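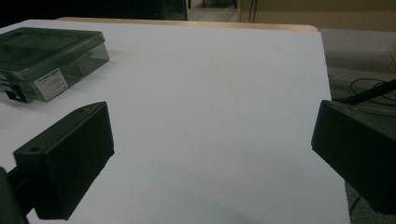 Muvell replied to our first equipment request by asking why a student project needed two grippers before it had a single finished task. The request had been sent in March with a total and no breakdown, and the question was a fair one. This section of the report sets out the revised plan and the reasons for each item.

1. Scope of the purchase

The project studies how common household and office items are handled with hand-held grippers. Several of the planned tasks, such as opening a latched box or turning it on the table, require two grippers working at once. A single unit would have limited the team to picking and placing. The revised request therefore kept both units and removed the second work table, which the department was able to lend.

2. Budget

The department allowed the project $1000 for the term, not including the grippers, which were charged to the shared laboratory account. Quotes were requested from Stindeck and Tagle. Stindeck offered spare fingertips and linkage parts as one set for $80. Tagle sold the same parts singly, and a comparable order came to almost twice that amount. The Stindeck set was selected.
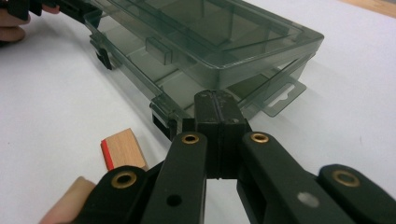 Test objects were budgeted separately at $34. The team chose low-cost items that could be replaced from any office supply store, including plastic organizer boxes and small wooden blocks. A further $80 was set aside for cables and fasteners.

3. Planning for replacement parts

The first request made no allowance for wear. The revised plan assumes one full change of fingertips during the term, with the old set kept for practice sessions. Orders are to be placed through Penar, the department's purchasing system, which closes at noon on Friday. Requests entered after that time are held until the following week, and the test schedule was adjusted to match.

4. Remaining items

The unspent balance has not been assigned. The team recommends holding it until the two-gripper tasks have been completed, at which point the need for a second parts set can be reviewed.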